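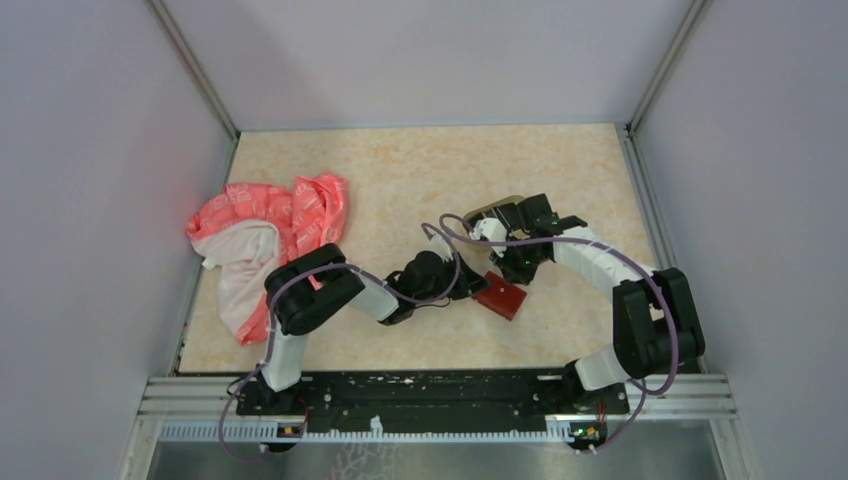 Hatlow laundry project, report for September 19, 2018

Hi all! August was our busiest month yet — almost 300 pieces of clothing and linen sorted, folded and sent on to Soko. The printed pinks are still the slow ones (all that lettering, and a paler lining that flops out when you fold), so I've moved them to the start of the day.

Of the $2000 you gave us, $1612 is spent, mostly on shelving and bags. I'd like to put the rest toward a second folding table, if that's okay with you. Anance has quoted nine days for delivery.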